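Office stapler jams every few sheets, how do I clear and reload it properly?

Posted by Jonalyn Barredo in Office and Desk Supplies
3 replies

I have a long blue stapler at work, the ordinary desk kind with a metal top arm over a plastic base. It came with the desk when I moved over from the Okthorpe office in January, so I have no manual and no idea how old it is. For the last week it has been jamming. It feeds 3 or 4 staples fine, then I get one with a folded leg, then nothing comes out at all. When I open it there is usually a bent staple stuck at the front.

I staple packets of 9 sheets, plain copy paper, nothing heavy. I have 900 packets to get through before the end of the month, so I would like to fix this one if it can be fixed. The staples are from a small red and white box that was already on the desk. I don't know if they are the right size for it.

What I have tried so far: pulling the bent staple out with my fingernails, pushing the strip forward by hand, and hitting the arm harder. Hitting it harder made it worse.
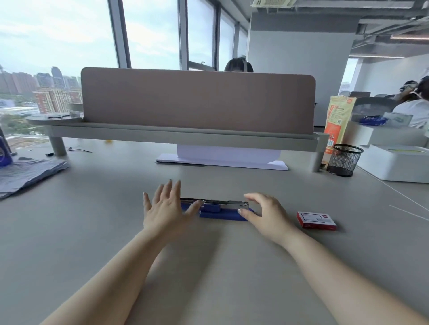 Murali Poduval
Stop hitting it. You are bending the next staple before the first one is out of the way. Get a different stapler, they cost less than your lunch.

Gopinath Palaniappan
I would not throw it out yet. Most of the time this is a leftover piece of staple in the slot at the front, and it takes a few minutes to clear.

Lift the top arm until the magazine is open. Take out the whole strip, including the loose ones at the end, and put them aside. Keep your fingers away from the front while you do this. Look down into the slot where the staple comes out. If there is a piece of wire in it, pull it out with tweezers or push it through from above with a straightened paper clip. Fingernails don't reach far enough and you will cut yourself sooner or later.

Next look at the spring. With the strip out, slide the pusher back and let it go. It should travel all the way to the front without stopping. If it stops partway, wipe the track with a dry cloth and try again. Don't oil it. Oil gets on the paper and picks up dust.

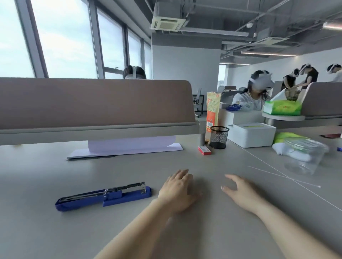 Long blue stapler, with the spring mechanism visible

Then check the size. There is normally a number stamped on the stapler, either under the base or inside the arm, and another one on the staple box. They have to match. We had the same trouble at Rirkinance with a box that was one size off. The strip fit in the track with a little play, so it looked right, but every fourth or fifth one went in crooked.

When you reload, use one full strip with the legs down and don't add broken pieces behind it. Close the arm and test on 2 sheets of scrap, then on 9. If 9 fails and 2 works, look at the small metal plate on the base that folds the legs. On many staplers it turns, and if it is halfway between the two positions the legs won't close flat.

Adom Abugri
Agree with checking the number first. I'd also do 10 test staples before going back to the real packets, as mine would behave for the first few and then start again.

Jonalyn Barredo
Thanks. There was a piece of wire in the slot, very small. I got it out with tweezers. The number on the base is worn off so I am still not sure about the staples, but it did all 10 tests without a jam. I will ask the supply desk which size they order.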